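Ticket: Clotano desktop powers off under load, vendor says "driver issue"
Status: Open, waiting on vendor
Reported by: Sum-yee Tam
Assigned to: Henrik Seidel

Sum-yee Tam wrote:

The office desktop shuts off on its own. No blue screen, no warning, it just goes dark as if someone pulled the plug. It happens when I export the monthly catalog from Cleder, and it has happened with nothing else open. Machine comes back up when I press the button. I called Clotano support and they told me to update the graphics driver. I did. It shut off again before lunch.

Henrik Seidel wrote:

I don't buy the driver story. A bad driver will usually leave something behind, and the event log has only the Kernel-Power entry saying the last shutdown was unexpected. That entry tells you the power went away. It doesn't tell you why, whatever the forums say.

Things already ruled out, or as good as:
Wall outlet. Moved to a different circuit, same result.
Power strip. Bypassed.
Memory. Two full passes overnight, no errors.
Cleder itself. Reinstalled by Ming-te Su, who says the export runs fine on his own machine.

Please don't run any "PC optimizer" on it in the meantime. I saw one in the downloads folder.

Sum-yee Tam wrote:

That was Clotano's suggestion as well. I didn't install it.

Henrik Seidel wrote:

Good. I've read through the Clotano knowledge base and it has the same page three times under different titles, all ending in "reinstall Windows." I'm not wiping a machine with a year of catalog work on it to please a script. The parts I want to look at are the supply, the board and whatever is sitting in the socket.
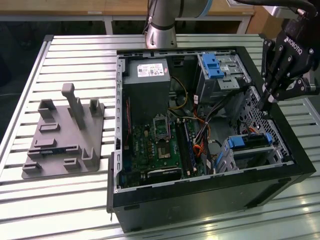 Tower on its side, panel off, CPU socket empty.

Yu-ting Man wrote:

Before anyone orders a board: Somogyi had a ticket like this and they replaced the motherboard first, then the supply. The supply was the fault. They paid for both. I'd want a known good supply on it before spending anything.

Henrik Seidel wrote:

Agreed, although "it was the supply at Somogyi" is one case and I wouldn't hang much on it. Heat is still possible. The temperature readout never looked alarming, but the tool only samples every 2 seconds and a shutdown can easily fall between samples. I'd like fresh paste on the processor and a swapped supply tested separately – if we change both at once we'll learn nothing.

Sum-yee Tam wrote:

Skenano sent a quote for a "full power and thermal refresh" at 200 dollars. Is that worth it?

Henrik Seidel wrote:

Ask them which parts that covers. The quote I saw lists no model numbers and a "diagnostic fee" that isn't explained anywhere. Hold off until they answer in writing.

Clotano has the log export and my notes. I've asked them to point to the line that shows a driver fault. Their reply so far is a link to the driver page. Leaving this open until I hear back.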